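首页 | 双臂套件 | 配件 | 软件下载 | 维修与换件 | 联系我们

Jelden 双臂示教套件(桌面款)

2025-10-26 文:Embla Eklund

老读者知道我写产品页不太会收着写,这次也一样,想直接看价格的请往下翻,我先聊几句它到底怎么用。

Jelden 是一套给"手把手教"准备的双臂。你坐在主手这边,捏着 Toft 手柄做动作,桌面上的两条从臂跟着做,关节角、夹爪开合和相机画面一起记下来,之后拿去训练。不想用手柄也可以,切到拖动模式,直接抓着从臂的前臂带它走一遍。两种方式录出来的数据格式一样,训练脚本那边什么都不用改。我自己偏爱手柄,因为拖动的时候人的手老是进画面,录完还得挑。不过教刚来的同事,我还是会让他先拖十来分钟,手上有了感觉,再去碰手柄,学得快很多!

先说手感,这是我们改得最久的地方。上一版的手柄扳机行程太短,夹薄东西很难受,一捏就到底,胶带卷能被它弹出去(我捡过很多次)。新的 Toft 扳机行程长了,后半段还加了一点阻力,捏到那里你会自然放慢。夹笔、夹订书机这种形状不规矩的小东西,差别特别明显。力反馈是有的,但我得讲清楚:它只反馈夹爪那一个自由度,手臂撞到桌面时手柄不会顶你的手。想要全臂力反馈的朋友,这套不合适,别买错了。

主从之间的延迟,用有线连接时我基本感觉不到。走无线就看你们楼里的网络了,我在展会上试过一次,动作一顿一顿的,整个下午都在跟观众赔笑。所以说明书里现在写的是请用网线,网线我们随箱送。

安装这块。底座装在铝型材导轨上,槽是通的,松开螺丝就能整体平移,两臂间距可以按你的桌子调。我的建议是先别急着拧死,摆上你真正要用的物品,两只夹爪都试着够一够最远和最近的位置,再固定。我见过好几家一上来就装得对称又漂亮,录到第二天才发现右臂够不到桌角,前一天的数据只好扔掉。相机也一样,位置定了就在支架上画个记号,下次被人碰歪了还能对回去。

走线我要多说两句。手臂外侧的紫色线请一定留出余量,弯大一点没关系,难看一点也没关系,千万别为了整洁把它绷紧。腕部转到极限的时候线会被拽,拽几次接头就松了,然后你会看到夹爪时灵时不灵,查半天软件。扎带用随箱的浅色那种,扎在前臂上,别扎在关节上。

软件叫 Marnero,装好以后默认进录制界面。脚踏板踩一下开始,再踩一下结束,长踩是作废这一条。作废这个功能我用得非常狠,手一抖就踩,毫不心疼。每条结束后界面会问你一句成功还是失败,失败的也别删,单独放一个文件夹,后面做纠错训练时很有用。一个项目最多存 2,000 条演示,再多就请新开一个项目,合并工具在下载页。

回放是我最喜欢的部分。录完一条,把桌面物品摆回原位,让手臂自己照着走一遍,你马上知道刚才的动作里哪里多余。我第一次看自己的回放,觉得像在看一个犹豫不决的人挑水果,左边晃晃右边晃晃。后来我给自己定了规矩:想好再动手,动了就别停。录出来的数据干净不少,训练出来的策略也没那么爱在半空发呆了。

关于任务怎么选,邮件里问得最多,我统一写在这儿。头一个任务选简单的,物品固定,目标固定,单臂就能完成的那种。把笔放进收纳筒就很好,细长的东西要对准口子,有一点难度,又不至于让人崩溃。第一个任务跑通之后再加变化,笔换个朝向,收纳筒挪一挪位置,桌上多放一两样不相干的东西。双臂配合的留到后面,比如一只手扶着筒,另一只手往里放。有一家客户上来就要叠衬衫,我在电话里劝了很久,没劝住,八月份他们回来从放笔重新开始了。

同一个任务最好由不止一个人来教。每个人的习惯都不同,我爱从上往下夹,我同事 Bergþóra Ragnarsson 偏爱从侧面进,两种混在一起训练时策略会有点左右为难。我们的做法是录之前先商量好从哪个方向接近、在哪里松手,写在一张纸上贴在手柄旁边,其余的就随各人发挥。速度也请统一一下,急性子和慢性子轮着录,出来的曲线真的很好笑。

常被问到的几件小事:

夹爪指头可以换吗?可以,拧下螺丝就行。硬指头夹订书机稳,夹透明胶带卷容易打滑,套上软垫会好一些。软垫是消耗件,摸着发亮了就换。

桌面用什么颜色?浅色哑光最省心。深色桌面配黑色夹爪,相机里糊成一团,我试过,别学我。反光的台面能遮就遮一下,灯的位置稍微一变,画面上就多出一块亮斑。

能不能一个人操作双臂?能,两只手各握一个手柄。头一个小时脑子会打结,先只动一边,另一边停在旁边等着,慢慢就顺了。

断电以后手臂会掉下来吗?会慢慢往下沉,关机前请先让它回到休息位。界面左下角有按钮,按了再关电源。

箱子里有:从臂两条,Toft 手柄一对,脚踏板,铝型材导轨和固定件,电源,网线,扎带一包,备用软垫。相机不含,支架含。电脑自备,配置要求在软件下载页。

价格与供货:整套 1,129 欧元,不含运费。Zikasum 的库房目前有 47 套现货,付款后 4 个工作日内发出。学校和研究所需要报价单的,写信给 Inger Thoroddsen,邮件里请带上抬头和税号,少一样她都得再回你一封。保修一年,电机和减速器都在内,软垫和扎带不算。自己拆开关节的话保修就没了,不过拆之前来问一声,我们多半能隔着视频帮你看出毛病。

还有一件事,我知道有人会问下一版什么时候出。手柄短期内不动了,我很满意。在改的是底座那一块的走线开口,想让插拔更顺手一点,改好以后老用户可以单独买底板,不用换整套。

我们自己平时练手的任务,就是收拾桌面文具,收纳筒放一边,胶带、订书机之类的散在桌上,谁有空谁坐下录一会儿。

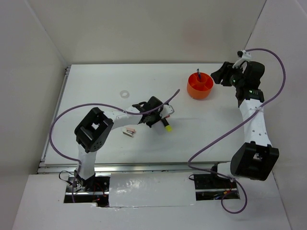 Ásdís Þórarinsdóttir:用了几个月,来补充一点。脚踏板请固定在地上!我们那块老是滑走,录到一半人在桌子底下找踏板,手柄一歪,这条就废了,后来贴了双面胶才好。扳机后半段的阻力我一开始嫌重,现在回去用旧手柄反倒不会夹了。想问一下,失败的演示你们会标出是从哪一刻开始失败的吗?还是整条都按失败算?我们这边两个人标法不一样,吵了好几回。另外底板什么时候能单买,麻烦在这页上更新一下,我先排个队。

联系我们:请使用页面顶部"联系我们" | © Zikasum 保留所有权利 | 返回顶部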